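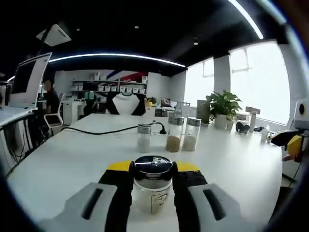

Bavum: the shaker jar notes

README, last tidied March 10, 2026

Hello! If you've landed in this folder looking for the recipes, they're one level up. Bavum is the file I keep about the shaker jars themselves: what goes in them, how full they get, how they pour, how I wash them and what I've had to throw away. It started as a scrap of paper inside a cupboard door, then Brândușa Pascu asked me for a copy, then Macario Espinoza asked me for a copy of her copy (with her handwriting on it, which I couldn't read), and so it's a proper folder now.

What's in the folder

jars.csv is the main one. Each line is a single fill, top-up, emptying or wash, and there are 2286 lines at the moment. Don't panic, most of them are very short.

lids.csv lists the lids, with a note on how each one pours.

contents.txt is the list of what I keep in shakers and what I've given up keeping in shakers.

photos is a folder of pictures of the jars on the table. They aren't matched up with the lines in jars.csv, so please don't try to work out a fill date from one.

How the jars are described

I go by shape first, then lid, then filling. So a line might say "short, silver, white grainy" or "tall, silver, light brown". I know it looks vague, but I once spent a whole evening labelling everything by contents and then swapped the contents the next morning. The shape of a jar stays put! The one with the black and silver lid is simply "black lid" all the way through, and everyone who uses the file seems happy with that.

How full a jar is goes in as a fraction, judged by eye, looking from the side. I write empty, nearly empty, a third, half, or full. A third means anything that looks like a third to me. Macario wanted millimetres and I said he was very welcome to come round and measure them, and he hasn't yet.

White things all look the same, more or less, so the filling column has a second part where I put what I know it to be. If that part is blank, I didn't know. Please leave it blank! Brândușa filled in a few of the old ones with "salt?" and I had to take them all out again. Caster sugar, fine salt and a certain sort of flavoured salt are hopeless to tell apart through frosted glass.

Filling

Use a dry jar. I mean properly dry, left upside down overnight on a cloth, then right way up for an hour. A paper funnel beats the plastic one, because you can make the spout as wide as you like. I stop well below the neck, as a shaker that's packed to the top doesn't shake, it just sulks.

Anything brown and sugary gets a sniff and a stir with a skewer before topping up. If it has gone into a lump I tip it out on a plate, break it up with a fork and put it back. I don't top up on top of a lump (I used to, and there are some cross remarks in the July lines about it).

A full packet from Mallden, the shop I buy most of my dry goods from, is too much for one jar. The leftovers go in a tub and the tub goes in the cupboard. Tubs aren't in the file.

Lids

Twist-off lids come off for washing, every time. The holes clog from the inside, so poking at them from the top only pushes the crumbs deeper for a bit and then they come back. Warm water, washing-up liquid, an old toothbrush, and then let them dry on their edge. I've got 21 lids listed, which is more than I have jars for, and that's what comes of never being able to throw a lid away.

The pour column in lids.csv is marked from one to 5, where one is a few grains per shake and 5 is the whole lot in your porridge. The marks are mine and depend a good deal on my wrist. If you're doing anything clever with them, take the comments more seriously than the number.

Washing the glass

The frosted look some of the jars have picked up doesn't trouble me. Vinegar and a soak helps a little on some jars and does nothing on others, and I've noted which is which where I remembered. I wouldn't use anything scratchy near a printed logo unless you want it gone. If you do want it gone, ask Brândușa, she's ruthless.

Gaps and muddles

The early lines were copied from paper, so the spelling is all over the place and "sugr" is sugar. There are two weeks missing when I was staying in Lomisden and nobody at home wrote anything down. Jars lent out are marked "away", and one has been marked "away" for so long that I think it lives with the Moldovan family now.

I round refill weights off to whatever is printed on the bag, so 200 in the grams column nearly always means a whole small bag and I didn't get the scales out.

Using it

Copy what you like, change what you like. If you add your own jars, start a new file with the same columns so I can still find mine. Corrections are welcome, especially for lids, and if you've found a way of keeping brown sugar loose in a shaker for more than a fortnight, please write to me before you do anything else.

Still to do: sort the duplicate lines from the last big wash, add the two squat jars from the back of the cupboard, and buy a new toothbrush.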